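Pusher arm drifting toward the near side, board shimmed or not?
Forum > Small arms and benchtop cells > Setup and maintenance

skomer_bench
July 10, 2020

Our pushing cell is off again. Blunt finger on the arm, maple-type board on the perforated table, the usual colored blocks. I re-zeroed the arm this morning and when I send it to the red star it comes down a hair high, but if I send it toward the front edge of the board it scrapes. I've been fiddling with the tool offset for 2 days and all I do is move the problem from one end to the other. Has anyone fixed this without pulling everything off the table?
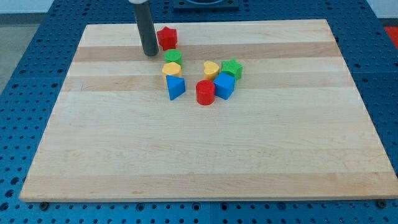
Saimi Nieminen
Stop touching the tool offset! If it's high at one end and low at the other, the offset can't fix that, you've got a tilt. Either the board isn't parallel to the arm base or the arm base isn't parallel to the table. Put a dial indicator on the arm, run it along the board front to back with the height held constant, and write down what you get before you loosen anything.

skomer_bench
Ok, fair. I don't have an indicator that clamps to this finger though. The collar is round and kind of slick.

Thomas Mazza
feeler gauges. Send it to the same height at each corner and see what slides under the tip. Takes longer but it's fine for a board that size. I do ours this way every January and whenever somebody leans on the table.

Fulgencio Bravo
I'm going to disagree with Saimi a little. Before measuring anything I'd check the bolts along the front edge. We had the same thing at Brultcombe and one bolt had been cranked down way harder than the others, so the wood had bowed. Glued strips move around with the weather anyway, and if you pin the front tight and leave the back to do what it wants you get exactly this. Back them off, let it sit overnight, then snug them evenly.

Saimi Nieminen
If he backs them off first he'll never know what was wrong. Measure, then loosen. And a bow would show up as a hump in the middle, it wouldn't be a straight ramp from the far side to the near side.

Fulgencio Bravo
He hasn't said it's straight. He's only told us about two spots.

skomer_bench
Guilty, I only tried the two spots. Feeler gauges it is. Will report back.

Mojtaba Sadeghi
While you're in there, take the finger off and look at the end of it. Ours wore lopsided after 2,514 pushes (yes I keep a log, leave me alone) and it made the contact height weird depending on which way the wrist was turned. Now I give it a quarter turn in the collar every so often and redo the offset.

Thomas Mazza
a quarter turn every so often sounds like a great way to lose your calibration every so often

Mojtaba Sadeghi
Redoing it takes me less time than reading your posts, Thomas.

skomer_bench
Back with numbers, sort of. All four corners plus the middle. It's a straight ramp, lowest clearance at the front, and the middle lands right between, so no hump. Sorry Fulgencio. I did check the front bolts afterward and one of them was barely finger tight, so you get half a point.

Fulgencio Bravo
I'll take it. What's under the board at the front?

skomer_bench
Washers, from when we moved the cell over from Zornuvville. Nothing at the back that I could feel. I'm thinking pull the front ones, torque everything the same and teach the height again.

Saimi Nieminen
Yes, and check the base mounting too while the board is loose. The Halonen plates want 70 inch-pounds according to the sheet that came with ours, but look at your own sheet, there's more than one version of that plate.

skomer_bench
Can't find the sheet. Does somebody have a scan?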